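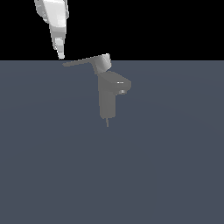

Fig. 1. Pinza blanca sobre superficie gris (render).

Gobierno corporativo y relaciones institucionales
Apuntes tema 7 - Del cargo público al consejo de administración
Versión 26 mar 2024, falta revisar la bibliografía

Ojo: esto NO sustituye la lectura obligatoria. Es lo que dio tiempo a ver en clase más lo que quedó en la pizarra.

1. De qué va el tema

Perfiles que pasan de la administración (alcaldías, consejerías, organismos de turismo) a una empresa privada. Se suele llamar puerta giratoria, aunque el término mete en el mismo saco cosas muy distintas. Separar siempre:
- fichaje ejecutivo (sueldo, funciones diarias)
- consejero independiente (dietas, comisiones)
- asesor externo, a veces sin contrato visible
El tercero es el que más problemas da en examen y fuera. Casi no deja rastro.

2. Qué compra la empresa

Agenda, sí, pero también saber cómo se tramita un expediente. Quién informa antes, qué plazo es real y cual es de adorno. Reputación local. En sectores regulados (juego, hostelería, agua, residuos) esto pesa mucho más que en consumo.
Distinguir conocimiento general del procedimiento / información reservada obtenida en el cargo. Lo primero se lo lleva uno puesto. Lo segundo no se puede usar, ni con periodo de enfriamiento ni sin él.

3. Enfriamiento

Tiempo en el que el ex cargo no puede trabajar para empresas sobre las que decidió. Varía según norma y nivel de administración, mirar la tabla del manual, no la copio. Para el caso usamos 3 años.
Preguntas que hay que hacerse:
¿desde cuándo cuenta? Desde el cese efectivo, no desde que se anuncia.
¿Qué es "decidir"? Firmar, votar, y también informar si el informe era vinculante. La abstención se discute, ver punto 5.
¿Filiales? Sí, si hay control. Aquí cae casi todo el mundo.

4. Caso Brultedgate

Municipio turístico. La alcaldesa deja el cargo en julio tras dos mandatos. Durante el segundo, el pleno concede a Sketen la explotación del palacio de congresos. Ella preside además el patronato de turismo, que paga parte de la promoción del recinto.
Poco después del cese la ficha Makokha como directora de relaciones institucionales. Makokha tiene el 15 % de Sketen. Nada más. No hay consejero común ni pacto de socios conocido.
Climico, que perdió el concurso, presenta queja.

Lo que hay que trabajar:
a) Con un 15 % no hay control en principio. Pero mirar influencia significativa, otros accionistas, quién nombra al gerente.
b) El patronato cuenta como cargo? En clase salió que sí, si maneja presupuesto público.
c) Qué tendría que haber hecho Makokha antes de firmar: pedir dictamen, dejarlo por escrito, limitar funciones en todo lo que toque a Sketen.
d) Interés de Climico. Que sea competidora no invalida la queja.

5. Abstención

Dos posturas. Una: quien se abstiene no decide, queda fuera de la restricción. Otra: abstenerse por conflicto es reconocer que lo hay, y el conflicto no desaparece al cesar. La mayoría de códigos internos van por la segunda, las normas públicas son mas ambiguas. Si cae, exponer las dos y elegir una.

6. Para entregar

Nota de máximo 1000 palabras, dirigida al consejo de Makokha. Tono de informe, sin introducción histórica. Recomendación clara en el primer párrafo. Citar norma concreta, artículo incluído. En parejas o individual, subir al aula virtual en pdf.

Pendiente para la próxima: registro de grupos de interés y agendas públicas. Traer leído el tema 8 hasta el apartado de sanciones.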